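Ticket 1824 — Bresik Zweiarm-Set, Testpaket »Becher & Kleinteile«
Status: offen, wartet auf Kunde
Priorität: mittel (vom Kunden auf hoch gesetzt, vom Support zurückgestuft)
Gemeldet von: Delyth Craddock, Standort Undport
Bearbeiter: Ruaridh Baxter, Support Bresik
Eröffnet: 4. Aug. 2018

Eintrag 1, Craddock
Wir haben das Set seit April zur Probe und sollen demnächst entscheiden, ob wir kaufen. Im Prospekt steht »greift Tassen und Kartons ohne Umrüsten«. Bei uns greift der linke Arm Tassen ordentlich, solange sie am Henkel hängen. Beim kleinen Karton bleibt der Greifer kurz über der Matte stehen, schließt halb und meldet »Objekt gegriffen«, auch wenn er nichts hat. 119 Versuche protokolliert, die Datei hängt an. Neustart brachte nichts, die Kalibrierung nach Handbuch auch nicht.

Eintrag 2, Baxter
Danke für die Meldung. Bitte prüfen Sie, ob die Firmware aktuell ist und ob der Greifer mit dem Profil »Standard« läuft. Meist liegt es an der Beleuchtung oder an einer spiegelnden Unterlage.

Eintrag 3, Craddock
Firmware ist aktuell, Profil ist »Standard«. Die Unterlage ist die braune Matte aus Ihrem Lieferumfang, die ist matt. Wenn die spiegelt, haben Sie mir die falsche verkauft. Das Licht haben wir seit der Abnahme durch Ihren Techniker nicht verändert.

Eintrag 4, Baxter
Verstanden. Es gibt ein Zusatzmodul »Holum«, das die Greifkraft fortlaufend auswertet und solche Fehlmeldungen abfängt. Listenpreis 2.000 Euro, für Testkunden ist ein Nachlass möglich. Soll ich ein Angebot schicken?

Eintrag 5, Craddock
Nein. Ich möchte zuerst wissen, warum das Grundpaket eine Funktion meldet, die es ohne Zusatzmodul offenbar nicht hat. Im Datenblatt steht die Greifkontrolle unter »enthalten«, auf Seite 2, ohne Sternchen.

Eintrag 6, Baxter
Rücksprache mit der Entwicklung gehalten. Im Grundpaket wird nur die Öffnungsweite der Backen geprüft. Bleibt sie über dem Schwellwert, gilt das Objekt als gegriffen. Bei schmalen Kartons kann der Wert zu niedrig gesetzt sein. Bitte testweise:
1. Profil »Standard« kopieren, die Kopie umbenennen.
2. In der Kopie den Schwellwert auf die gemessene Kartonbreite setzen.
3. Anfahrhöhe neu einlernen, bei abgesenktem Greifer.
4. Rechten Arm währenddessen in Parkstellung lassen.
Bitte außerdem ein Bild vom Aufbau anhängen, auf dem der Greifer am Karton steht.

Eintrag 7, Craddock
Schritte 1 bis 4 erledigt. Nach dem Umstellen kommt die Falschmeldung seltener, weg ist sie nicht. Mein Kollege vom Kerr-Projekt meint, damit könne man leben. Ich sehe das anders — ein Greifer, der »gegriffen« meldet und leer weiterfährt, nützt mir in der Linie nichts. Bild anbei. 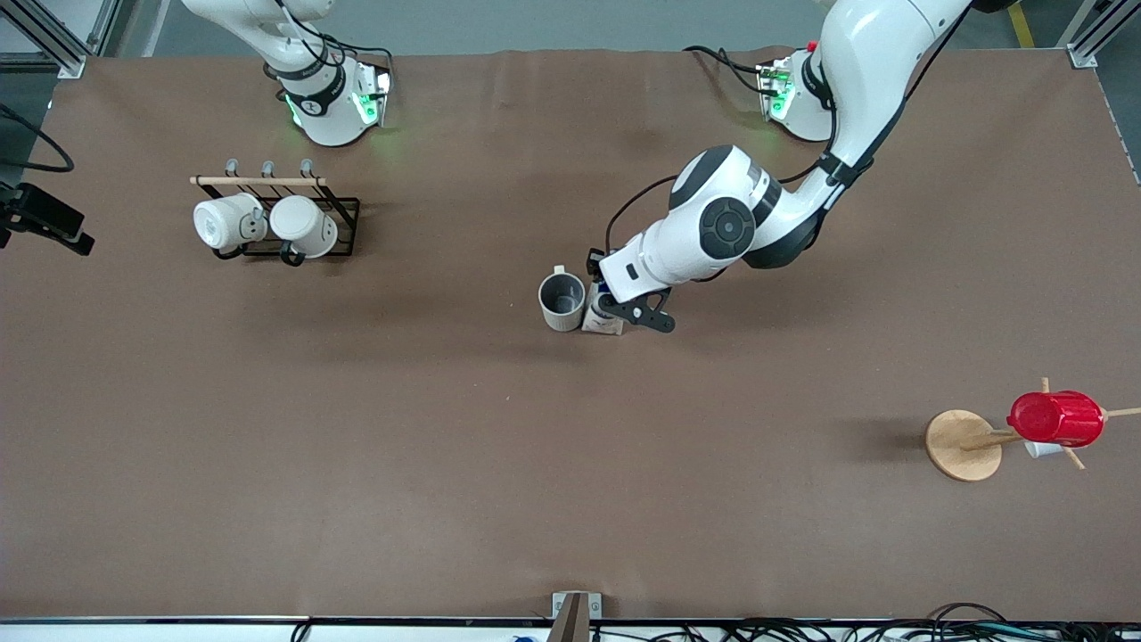 Anhang 1: Linker Arm mit abgesenktem Greifer am Karton, daneben der graue Becher. Rechter Arm nicht im Arbeitsbereich.

Eintrag 8, Baxter
Danke, das hilft. Der graue Becher steht direkt neben dem Karton. Könnte eine Backe beim Schließen am Becher anliegen? Dann würde die Öffnungsweite verfälscht. Bitte die Reihe ohne Becher wiederholen.

Eintrag 9, Craddock
Mache ich. Ihre Vorführung lief allerdings mit vollem Tisch, und genau so wurde uns das Set angeboten. Falls es nur mit freigeräumter Umgebung zuverlässig greift, gehört das ins Datenblatt. Bitte klären Sie bis zur nächsten Antwort auch, ob die Probezeit verlängert wird, solange dieses Ticket offen ist.

Eintrag 10, Baxter
Verlängerung ist beim Vertrieb angefragt. Ticket bleibt offen, bis die neue Messreihe vorliegt.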